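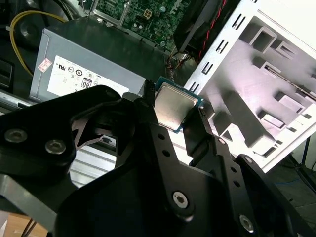 Slide 1. Title slide. A processor, mid-grip.

Leave this one up while people find seats. Don't start until the door stops banging.

Good afternoon. I'm Mieke Aerts, I fix computers at Zosgate, and I was asked to speak on whether machines can do shop-floor chores yet. The short answer is "some, if you clear your calendar." They gave me a longer slot than that, so I have slides.

(Pause. If no one laughs, go straight on.)

Start with the chore. Taking a processor out of one desktop and putting it into another. A trained person does it while talking about their weekend. We have shelves of old office machines at Zosgate and this is the job I would most like to hand to somebody else, ideally somebody who doesn't take lunch.

Point at the fingertips. Two contact points, one at the upper left of the chip and one at the lower right. It's a square thing held by opposite sides, same as you or I would hold it, except that I can feel when a chip starts to slip and I swear at it. Ask the room: who here has dropped one? Wait for hands. There are always more hands than you'd think.

Mention the clutter behind it. Fan wires, a yellow cable, power supply, sheet metal with tabs punched all over. Every factory demo I have ever watched was held on a clean white table. I've never worked at a clean white table. At Wulberg in November a salesman showed me an arm stacking foam blocks for 9 minutes and then asked if I had questions. I had one. It was where the cables go.

Next slide. 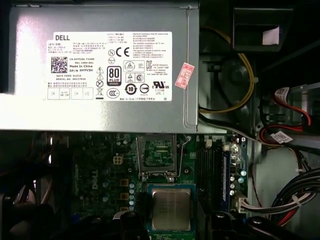 Slide 2. Dell, lid off. Load plate up, processor below the socket.

Give them a few seconds to find the socket. It's the open frame near the top middle of the board, with the thin lever running diagonally on the right. The processor is the silver square directly below it.

Now go through what the chore is made of. Keep it quick, this crowd has done it:

Lever. Load plate. Chip out, straight up. New chip in, right corner to right corner, straight down, no sliding. Plate down. Lever down, and the lever always needs more push than feels polite.

The humans-versus-machines part. People assume the hard bit is the small stuff, the fine contacts in there. Machines are pretty good at small. What gives them trouble is the red SATA cable that hangs differently in every case. I have opened 876 of these for the Lunimley contract and I would not bet my coffee on any two having the wires in the same spot.

Also shiny things. Look at the glare across the power supply. You and I tilt our heads. Software sees a bright stripe and has to decide whether it's an object.

(If someone from Eberhard is in the room, be nice. They make decent vision software. They also quoted me 3,000 for a day of "readiness consulting," and I was ready already.)

Household version, for those who came in by mistake: this is the same problem as the dishwasher. Picking up one plate is fine. It's the fork that has fallen behind the rack.

Drink water here. Next slide.
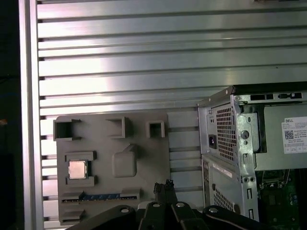

Slide 3. Gray printed practice board, with a real tower beside it.

My favorite slide. On the left you have a 3D-printed board with the main shapes on it. Square sockets along the top, a holder with a silver CPU sitting in it, a long slot near the bottom with a blue strip inside. On the right, an open Dell tower with all its opinions.

The gap between those two is my whole talk. The gray board stays put, has no cables, and costs you a bit of plastic when you ruin it. I trained 2 apprentices last year on less. Both of them were great on the bench and both of them went pale at the first real case.

So when a vendor says "it can install a CPU," ask which side of this slide they mean. Then ask to bring your own computer. Watch the face.

What I'd buy today: something that fetches, something that holds a chip steady, something that sorts screws. I would pay good money for the screws - please, somebody, sort the screws.

What I'd leave to people for now: anything with a cable in front of it, anything with a stuck lever, the behind-the-rack fork.

Questions. Expect the one about jobs. Answer: come see my shelves, there's plenty to go around. Expect the one about how many years. Answer: I don't know, and I fix computers.

If time runs short skip Wulberg, keep the dishwasher. Return the clicker to the front desk.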